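Stop tuning your planner in a pretty simulator

I've been writing planning code for a small shop called Skorby for a while now, and I have an opinion that gets me into trouble at lunch. Ugly simulators are better for everyday planner work than nice ones. There, I said it.

Last spring we moved our test scenes over to a fancy renderer. Soft shadows, reflections, the whole deal! And everybody loved it for a week. Then the nightly run, 1,153 scenes, stopped finishing by morning. I'd come in with my coffee and have half a result, which is worse than none, because you start guessing about the other half.

So I went back to Visser, our crusty old in-house sim (the textures look like a game I rented as a kid). Same planner, same scenes, done in 52 minutes. I could change one cost weight before lunch and know by the time I'd eaten whether it was dumb.

Hülya Tuncer, who does perception here, thinks I'm wrong, and she has a point. Her detectors need decent pixels. Train them on blocky junk and they learn blocky junk. Fine -- keep the nice renderer for her stuff. But my planner never sees a pixel! It gets shapes, poses and a collision margin, and it couldn't care less whether the tablecloth has convincing folds.

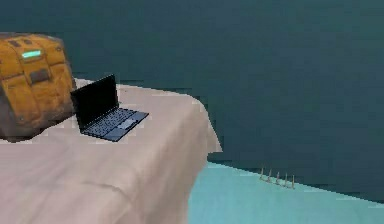
A Visser scene: case and laptop on the table, small pronged piece on the floor.

What I do care about is that the collision shape for a laptop includes the open screen, and that a thin, spiky thing doesn't get wrapped in one fat box. We had that second bug for months, in both simulators, and the pretty one made it harder to spot since everything looked so right. I found it in Visser with the collision overlay turned on, in 20 minutes, mostly by being annoyed.

If you've got a budget for one thing this fall, spend it on checking your geometry and getting your test loop short. The shadows can wait until September, or next September for all I care.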